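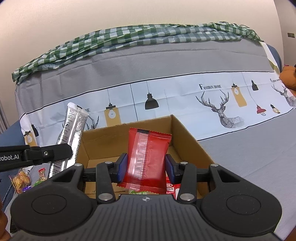 Holding a snack packet over a carton with the hand-held gripper, demonstration table.

Open day demonstration: hand-held gripper station for visitors
Posted in Events and Outreach by Omolara Abubakar

Our training center will hold its open day in July, and the department has been asked to present one table on robotics. The intention is to let visitors pick up packaged snacks with a hand-held gripper and place them in a cardboard box. We expect 221 registered visitors, most of them families, with the doors opening at 10 a.m.

I would be grateful for advice on three matters. First, how long should each visitor be given at the table? Second, are soft packets a sensible choice, or should we use rigid boxes for the first attempt? Third, how should the activity be explained to persons who expect to see a machine working by itself? We have one table, two members of staff and no budget for additional equipment. The table will be covered with a cloth, as the hall requires it.

Kelechi Nwosu
Member, Outreach section

Our institute has offered a comparable station at its last two open days, and the following remarks are based on the notes kept by our staff.

Please allow 5 minutes for each visitor, including the explanation. A shorter turn leaves people with the impression that the tool is difficult. With a single table you will not be able to serve 221 visitors in one morning, and I would recommend issuing numbered slips at the entrance. We issued 46 slips per session and closed the list when they were gone. Those without a slip were welcome to watch.

Soft packets are suitable. They should be presented upright where possible and gripped across the middle, with the fingers closed slowly. A packet lying flat on the table is considerably harder to lift, and young children tend to press down on it. We placed the flat items in the box ourselves beforehand and asked visitors to take them out again, which proved easier for them than the reverse. Foil sachets may be leaned against the side of the box. Crackers should be kept for older visitors, as they break.

Use a box with a wide opening and fold the flaps fully outward. Tape the bottom of the box to the cloth, and clip the cloth to the table. Ours moved each time a visitor pulled the gripper back.

With regard to the explanation, we used one sentence on a printed card: "Today you are the arm, and the gripper is the hand." The staff member then pointed out the linkages and invited the visitor to watch them while closing the fingers. Further detail was given only on request.

Ebuka Onyeka

Just use boxes. Packets slip. We had a whole afternoon of chips on the floor at the Plutska visit and somebody had to sweep up.

Also check for allergies if you are giving the snacks away afterwards.

Vilhjálmur Skov
Moderator, Events and Outreach

I concur with most of the first reply. Two additions may be useful.

The finger pads should be wiped between sessions, and a dry cloth is sufficient for this purpose. Dust and salt from the packaging reduce the grip, and this may account for the difficulty described in the second reply.

Please also appoint one person to stand beside the visitor and one to manage the line. The same person cannot do both. At the Ikus open day the line was left unattended, and several families departed before their turn.

Omolara Abubakar

My thanks to all who replied. We will issue slips in sessions of 46 and use packets, with a few rigid boxes in reserve. The allergy notice has been added to the registration form. I would still welcome the wording of any other card used at the table, particularly for visitors under eight.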